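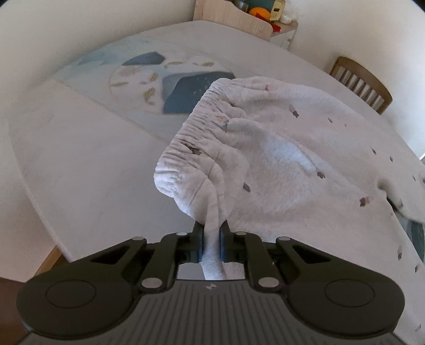

Posted by yupin_c in Home & Shared Shop Builds - April - 14 replies, 2143 views

Hand-held gripper, trying it on bedding

yupin_c wrote:
Third version of the hand-held gripper. Parallel fingers, linkage arms on both sides, wrist camera looking down over the fingers. I have been using it on a fitted sheet for the past two evenings and want opinions before I print the next set of parts.

What works: picking up a fold. If I come down on the sheet with the fingers open and close slowly, I get a gathered pinch and can lift it off the mattress into a mound. It holds while I move it toward a corner.

What does not: the elastic edge. The ruched part is thicker and springier than the flat cloth, and when I pull it over the mattress corner the fabric creeps out from between the pads. Out of 233 tries at seating a corner I would call fewer than half good. The plan is to get the hand tool right first, then put the same fingers on the arm in the shop.

Zimine pads, flat face. Linkage pins are plain steel. Ask if you want other dimensions.

benchvise_ylva wrote:
Flat pads are your problem. I ran flat pads on a towel folder for most of a year and they let go as soon as the pull was sideways. Cut a shallow tooth pattern, crosswise to the pull, and try again before you change anything else.

- Ylva Eide

sawtooth40 wrote:
Disagree with the teeth. They snag on jersey and fleece, and yupin's sheet has a fuzzy surface. You will be picking lint out of the grooves every ten minutes. I would go to a softer pad and leave the face flat. Sundqvist sells a 2 mm silicone sheet you can cut with scissors.

benchvise_ylva wrote:
I said shallow. Half a millimeter does not snag on anything I have tried, fleece included.

sawtooth40 wrote:
It snagged on mine.

kettle_drum wrote:
Is the slipping at the pads or is the linkage opening up under load? Those triangular cutouts in the arms look nice but they also take stiffness out. Pinch a piece of cardboard, pull it sideways and watch the fingertips. If they splay, pad material will not save you.

yupin_c wrote:
Good question, I had not separated the two. Did the cardboard test just now. The tips do splay a little on a hard pull. It is hard to judge by eye. I will clamp the body and use a luggage scale tomorrow evening.

The cutouts were there to save print time. I can fill them.

kettle_drum wrote:
Fill them and check the pin holes too. Printed holes go oval. I ream mine and press in bushings, the Vikell ones are cheap and they fit a standard drill size.

mr_offcut wrote:
Why a fitted sheet? Start with a dish towel. It is flat, has no elastic, and you can do it on a bench. You are testing the gripper and the hardest item in the linen closet at the same time.

yupin_c wrote:
The sheet is the job I want done. I did towels with version two and they went fine, which told me very little about elastic.

benchvise_ylva wrote:
Agree with yupin on this one. Towels hide a weak grip.

mr_offcut wrote:
Fair enough, but then record which corner you are on. The last corner is always the tightest, and if you lump it in with the others your number does not mean much.

yupin_c wrote:
Did not do that. I will start a new count.

Luggage scale results, same clamp and same sheet. With the old arms the pads let go at 521 grams of sideways pull. With filled arms and reamed holes, no bushings yet, they held up to 2000 grams and then the fabric slid out. Pads unchanged.

sawtooth40 wrote:
So it was mostly the arms. I would still try the silicone.

benchvise_ylva wrote:
And I would still try the teeth. Print one pair of each, it is a short job.

yupin_c wrote:
Both are on the printer list. Bushings first. I also want to move the camera mount back a little, the pads take up a lot of the view when they are open. Will post the corner counts in this thread.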